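Foro del club de robótica Celside > Proyectos de estudiantes > Dos brazos en simulación: recoger el plato

iddrisu_ofori
Buenas tardes a todos. Soy Iddrisu Ofori, del grupo Clulleo. Pido disculpas por adelantado si mi español tiene algún error, lo estudio desde hace poco tiempo.
Nuestro proyecto para el curso es una tarea con dos brazos dentro del simulador: un brazo debe tomar un plato que está sobre la mesa y entregarlo al otro. La entrega final es en noviembre y el reglamento del concurso Tallis pide 200 episodios de prueba, con la posición del plato elegida al azar.
Tengo un problema con el agarre. La pinza baja bien, pero cuando cierra los dedos el plato resbala o sale empujado hacia un lado. He cambiado la fricción muchas veces y el resultado casi no cambia.

mkanto
¿Desde qué punto agarras? Un plato acostado es lo más ingrato que hay. Si bajas en vertical al centro, los dedos no tienen de dónde cogerlo. Pon una captura de la posición inicial, anda.

iddrisu_ofori
Gracias por responder tan rápido. Pongo la posición inicial. El plato es el objeto rosa, a la izquierda, y los dos brazos esperan sobre la mesa con las pinzas hacia el medio.

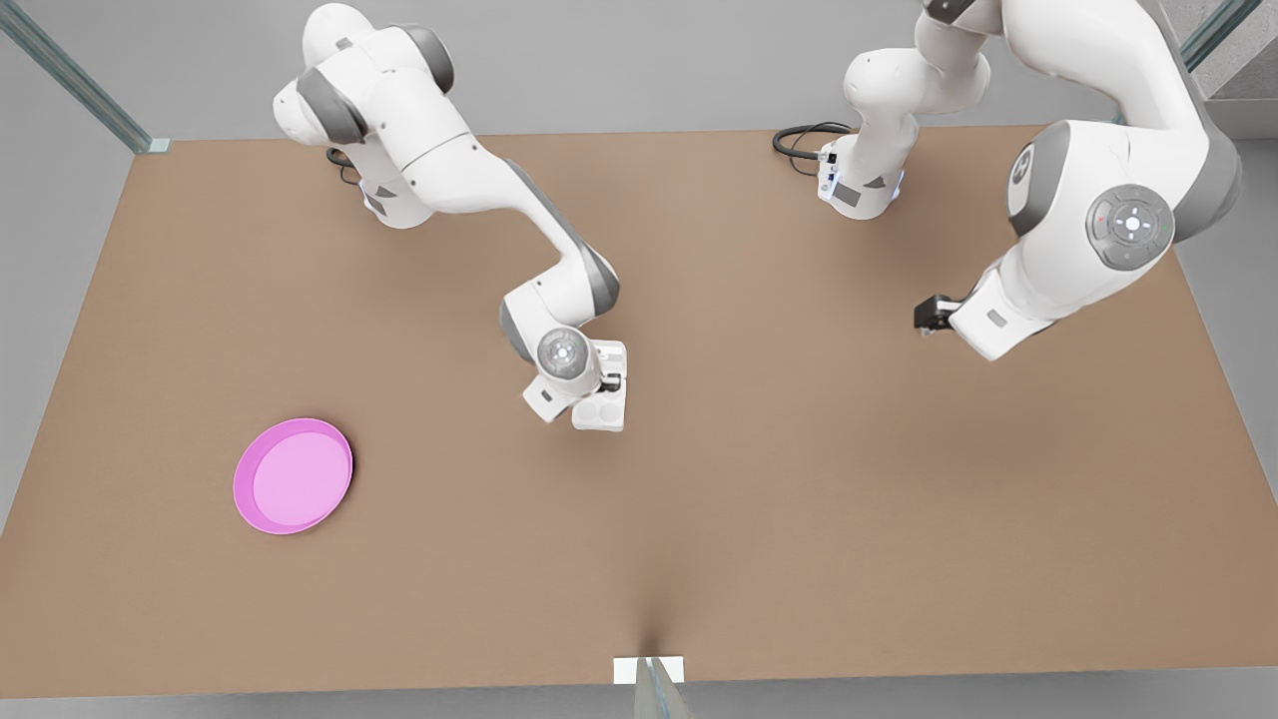 ¿Cuántos episodios conviene ejecutar antes de cambiar un parámetro?
Con 40 es suficiente para ver una tendencia, siempre que se use la misma lista de semillas antes y después del cambio.

rokeya_s
Hola, Iddrisu. Soy Rokeya Sultana, participé el año pasado. Nosotros tuvimos el mismo dolor de cabeza con un cuenco. Mi consejo es que no toques más la fricción y que mires la malla de colisión del plato. Si el simulador la convirtió en una forma convexa, tu plato por dentro es un disco macizo, y el dedo choca con un borde que en el dibujo no existe.

mkanto
No estoy de acuerdo, o no del todo. La malla puede estar mal, pero por lo que él cuenta el plato sale empujado hacia un lado. Eso me suena a un dedo que toca antes que el otro. Yo inclinaría la pinza y entraría por el borde, con un dedo arriba y el otro abajo.

rokeya_s
¿Y cómo metes un dedo por debajo de un plato apoyado en la mesa? Depende mucho de la altura que tenga el borde. Si la malla es convexa, ese hueco no está y tu plan tampoco funciona.

mkanto
Vale, ahí me has pillado. Primero la malla, entonces. Pero después que incline la pinza.

iddrisu_ofori
He revisado lo que dice Rokeya y tiene razón: la malla de colisión era una sola pieza convexa. La he separado en partes y ahora existe un hueco debajo del borde. Con la pinza vertical sigue fallando, con la pinza inclinada ya levanta el plato en 23 de 40 episodios. Entonces los dos consejos eran necesarios.
Me queda una duda. El profesor Kanagaratnam nos recomienda entrenar con 3000 demostraciones generadas por guion, y mi compañera de grupo quiere 4000. ¿Hay mucha diferencia?

rokeya_s
En nuestro caso pesó más la variedad que la cantidad. Teníamos el cuenco casi siempre en la misma zona y, cuando aparecía cerca de la esquina, el brazo no sabía qué hacer. Empieza con las 3000, pero reparte bien las posiciones y también los giros de la muñeca.

tornillo_flojo
Me meto un momento. ¿Por qué no empujar el plato hasta el borde de la mesa y cogerlo desde ahí? Es lo que haría una persona.

mkanto
El reglamento dice que el objeto no puede sobresalir de la mesa. Apartado de penalizaciones.

tornillo_flojo
Pues qué pena, era bonito.

iddrisu_ofori
A mí también me gustaba la idea. Seguiré con la pinza inclinada. Esta noche dejo generando las 3000 y escribo en este mismo hilo cuando tenga los números de la entrega entre los dos brazos, que es la parte que me da más miedo.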